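4.2 Do patterned surfaces hide wear?

Suppliers often claim that a busy pattern keeps a benchtop looking new for longer. Okoth repeated the claim after a survey of 139 rental kitchens in Tredow, but gave no plain-coloured group to compare. We doubt it holds.

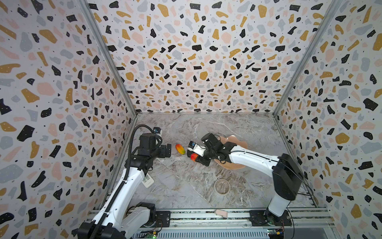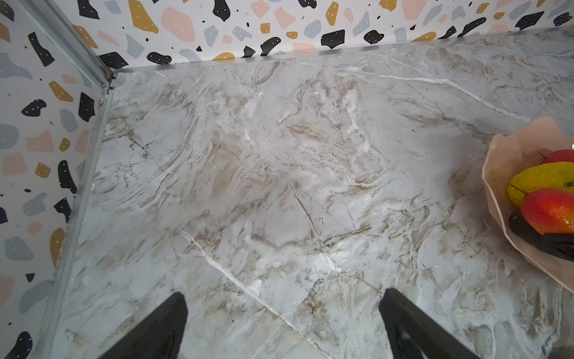
Figure 3. Marble-look surface with terrazzo-print walls behind, two views.

Does a veined pattern make tenants less likely to report a scratch? Our data can't say. Of 368 reports, 171 came from homes with veined tops – close to their share of the housing stock – and we had no record of scratches that went unreported. The colour of the top was also missing from many of the older files.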